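Keep the Drink Can Small

August
By the Naseri Street Letter staff

The corner store near our office changed its cooler this summer. The bottom two shelves used to hold canned soda, tea and coffee, most of it bought singly by people on their way to the bus. Those shelves now hold plastic bottles with screw caps. The cans moved to a rack by the register, where they sit warm, and there are fewer of them. The owner says bottles bring in more per sale. I believe him. I still think it was a bad trade for the people who shop there.

A can is the right size for one person. You open it and you finish it. A bottle with a cap invites you to save some for later, and later usually means a flat inch of soda rolling around under a car seat. I cleaned out my own car last month and found 5 bottles, each with something left in the bottom. I have never found a half-full can in there, for the simple reason that I would have spilled it long before.

People say the cap is the whole point. If you drink slowly, or you have a child with you, a cap is useful, and I would not take bottles out of any store. My complaint is with stores that treat the can as leftover stock. The bottle in our cooler costs nearly 22 cents more per serving than the can did, and the shopper who only wanted a few swallows now has to pay for the larger drink and carry it.

Then there is the matter of what happens to the container. In our building we have a sorting bin in the hall, a Vaser model with three lids. The slot for cans fills slowly, as a can takes up little room once it has been stepped on. The slot for bottles is full by noon. Everyone knows you are supposed to squeeze the air out and put the cap back on, and hardly anyone does it. I have emptied that bin often enough to have an opinion.

I will grant one thing to the other side. Cans dent. The rack by the register gets bumped by bags and elbows, and shoppers pick through it looking for a smooth one. I used to do the same.

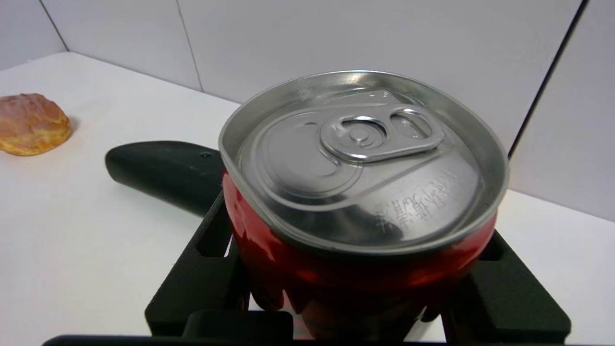

A store can deal with this by putting the rack somewhere out of the way and marking down what gets banged up. Mirusik Market, across the river, has a basket of marked-down cans near the door and it is usually picked over by evening. I have bought from it many times. A shallow dent in the side has never bothered me, though I leave alone anything that is leaking, swollen or badly creased at the seam.

The imported cans deserve a word too. Jollov Foods, two doors down from us, carries teas and coffees with lettering I can't read, and I have found several I like simply by trying them one at a time. It would be harder to do that with a large bottle. A small can lets you be wrong about a drink without much cost.

I would ask our corner store to give back one of the two shelves. Put the cans in the cold, keep the bottles above them, and let people choose at the door of the cooler. If the cans don't sell by the end of fall, the owner can move them again and I will buy my coffee at Jollov.

Naseri Street Letter | Suite 461, 710 Naseri Street | Letters to the editor welcome at the front desk | © Naseri Street Letter. All rights reserved. | Back to top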